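Stop building the whole robot

Tuesday, June 5, 2018

Quick one, I've got the shop key till nine and the good bench is free.

Every second person who joins our shared workshop wants to build an arm. Full arm, six joints, the lot. I get it, I did the same. Mine was called Clilska, it took 36 weekends and it could wave. Badly. It's under my stairs now with the washers rusting.

My argument, such as it is: build the hand first. Just the hand. Put a handle on it, hold it yourself, and go pick stuff up. Your own arm is a perfectly good arm and you already paid for it. All the intresting problems are in the last few centimetres anyway – how hard to squeeze, what the pads are made of, where the cable goes so it doesn't snag on your sleeve.

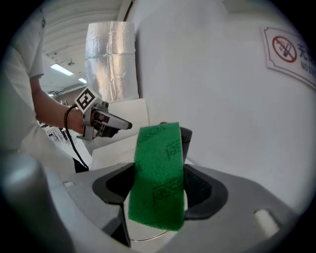
Soft things are where you learn. A steel block forgives everything. Something squashy will fold, twist, creep out sideways, and you feel it through the handle straight away. You don't get that from a motor log. Joon-young Yook told me this back in April and I argued with him for an hour, then went home and recut my pads. He was right, annoyingly.

Cost is the other thing. My last hand came to 66 dollars, most of it rubber and bearings. Clilska I stopped adding up. When you stuff up a finger you print another one, colour doesn't matter, use the end of whatever roll is lying about.

People say its not a real robot if a person is holding it. Fine. Call it a tool then. I'd still rather have a tool that can grab a dishcloth than a robot that waves at the neighbours.

Bolt it to an arm later if you must – the mount is 3 screws.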